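# Grundasance Simulated Demonstration Station

Grundasance is a simulation workstation for recording manipulation examples in furnished rooms. It is supplied by Lundo to laboratories, technical colleges and product groups that train learning systems and need a steady supply of recorded arm movement without reserving a physical cell. The station consists of a scene library, an operator console and a recorder. Each may be licensed separately, although the recorder requires the console.

## The working scene

Every session begins in a room. The standard library places a single arm on a fixed pedestal within reach of cabinets and household appliances, with walls, windows and floor objects present from the start. Policies trained against a bare background have performed poorly in our own acceptance work, and for that reason the library does not include an empty room.

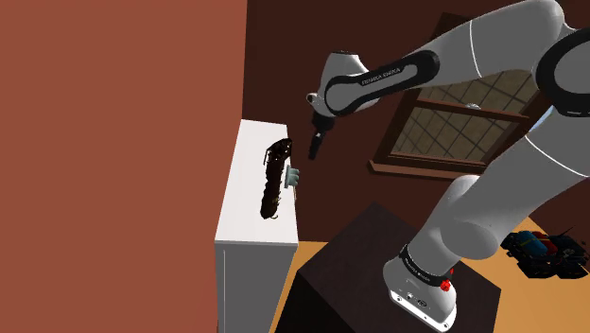 Rooms are generated from a written layout file. The file sets the position of the pedestal, the finish of the walls and floor, the direction of the light and the objects offered to the gripper. An operator may keep a layout for an entire collection or instruct the station to vary it between episodes. Variation is applied before the episode opens and remains fixed until it closes. The layout is stored with the recording, and any episode can be reopened in the room where it was made.

Object models are delivered with collision shapes and surface properties. Long, thin and irregular objects receive a finer collision shape than plain boxes, at some cost in speed. Customers may import their own models. Import guidance is given in the scene manual, chapter 2.

## Operator console

The arm is driven by a person at the console using a handheld controller or a six-axis input device. Gripper opening is assigned to a separate trigger. Two operators may share a station by taking alternate episodes, and each recording carries the code of the operator who made it.

The console provides the following functions:

- Start, pause and close an episode
- Return the arm to its home position
- Mark an episode as complete, incomplete or unusable
- Attach a written task instruction, either from a list or typed by the operator
- Switch between the room view and the gripper view

Incomplete episodes are retained by default. Many customers use them when training a model to recognize failed attempts, and the setting should be changed only with the agreement of the person responsible for the collection.

## Recorder

The recorder writes joint positions, gripper opening, commanded motion, object poses and rendered views against a common clock. Views are rendered after the episode has closed, so that the console remains responsive while the operator is working. The default rate is 30 samples per second.

1. Select the streams to be written. Object poses may be left out where the model under training will not have access to them.
2. Select the viewpoints. The room view shows the arm and its surroundings. The gripper view is fixed to the hand and shows the fingers together with whatever lies immediately before them, and it is the more useful of the two for checking a grasp on a narrow object. 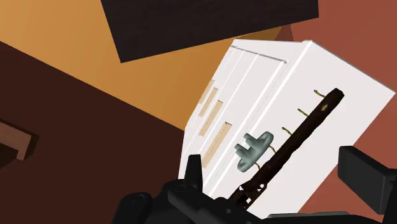
3. Set the storage location and the episode limit. One project may hold up to 1,000 episodes before it must be divided.
4. Run the verification pass. It reports missing samples, mismatched clocks and episodes that carry no instruction.

Files are written in an open format described in the recorder manual. A conversion tool for older Gerel archives is included. It preserves joint and gripper data but does not carry over operator codes.

## Acceptance and review

Lundo recommends that a second person review each collection before it is released for training. Our own procedure, prepared by Despina Krasniqi, requires that 95 percent of episodes in a collection agree with their written instruction. Collections below that level are returned to the operator with notes. Customers may adopt a different threshold in the project settings.

## Supply and support

The station is supplied as software for installation on customer equipment. Complete workstations are available through Grgić, which also handles controller repairs. Orders placed with Grgić are subject to its own delivery terms.

Operator training is held on site or by remote session and covers console work, episode marking and the verification pass. The next scheduled group course is in May. Requests for training, quotations and academic licenses should be addressed to Teodora Bošković, Customer Programs, Lundo, and should state the number of stations required and the streams the customer intends to record.

Page revised 2021-11-16. Specifications apply to the current release of Grundasance and may differ from those of earlier installations.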